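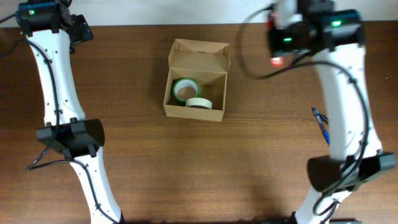

Print this page | E-mail this page

Packing for the Ruawai shipment runs through August, and this page covers the table, the cartons and the working practice at the Tonlow site. It is meant for people who will be packing there for the first time and for those at Lernero who receive the goods and want to know how a carton was put together. The brown wooden tabletop is the standard work surface, and an open cardboard box on it, set toward the far side, is the usual starting position. The near part of the surface is then free for sorting. Total volume for the run is 3,960 pieces.

The table
The top is wood and is left bare. We tried a rubber mat for one season and took it off again, as cartons dragged on it and the bottom flaps folded under when a full box was turned. A bare top lets a loaded carton slide. It also marks easily, so knives are not used on the table at any time. Flats are cut down on the floor board by the door.

Check the top for grit and old tape before the first carton of the shift. Tape residue comes off with a plastic scraper and a damp cloth. Let the surface dry before setting cardboard on it.

Cartons
Cartons arrive flat from Mono in tied bundles. Open the bundle at the table and discard any flat with a crushed corner or a split score line. A split score will hold at the table and fail in the stack. Creased faces are acceptable if the crease does not cross a score.

Square the carton before taping. Fold the short bottom flaps first, then the long ones, and bring the long edges together without overlap. The bottom gets 3 strips of tape: one along the center seam and one across each end, all carried 7 cm up the side walls. Shorter tails peel in cold storage.

Stand the carton upright with all top flaps folded fully back. Half-open flaps catch the sleeve of whoever is reaching in and tend to drop during loading.

Loading
Heavy pieces go flat on the bottom, long side parallel to the long wall. Wrapped pieces go on top of these, and small loose parts go in a closed paper bag in one corner — never between layers, where they press through the wrap. Each carton takes 7 layers. If the last layer stands above the score line, take it out and start a new carton. Do not press the flaps down over it.

Fill gaps at the sides with crumpled paper. The paper should be firm enough that the contents do not shift when the carton is tilted by hand. Paper on top is optional and depends on how much space is left under the flaps.

Closing and labels
Top flaps close in the same order as the bottom, short then long. One strip on the center seam is enough for cartons that travel on a pallet. Cartons sent singly are taped top and bottom alike.

The label goes on a short wall, upper right, and must not cross a tape line. The receiving desk at Lernero reads labels from the pallet side, so a label on the top face means the stack has to be taken down to find it. Write the carton number by hand as well, in marker, on the opposite short wall.

Stacking
Cartons are stacked in columns with corners aligned. Most of the strength of a box is in its corners, and an offset of even a thumb's width shows in the bottom row within a day or two. Part-filled cartons go on the top row only and are marked PART on both short walls.

Returns
Cartons that come back in good order are opened along the tape, folded flat and kept under the table for internal use. They are not sent out again — the flaps lose stiffness at the score after the second fold, and a reused carton looks sound until it has weight on it.

Corrections to the page, including carton sizes that have changed, go to Milagros Zapata at the Tonlow office.

Page last revised 4 June 2023

Print this page | E-mail this page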